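About Us | Our People

G'day from Sterkdale!

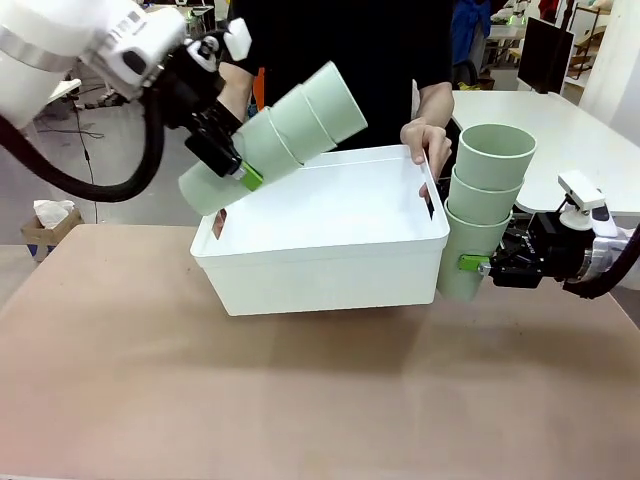 I'm Rosalind Szabo, and I started Stukport with two mates and a motion planner that crashed every 20 minutes (it's much better now, promise!). We write the software that lets two arms share one bench without clobbering each other – perception, grasp planning, the lot. Our planner's called Zastov, and it's up to 149 regression tests, my favourite being the cup stacking ones. Come by for a cuppa and a look!

111 likes | 2 comments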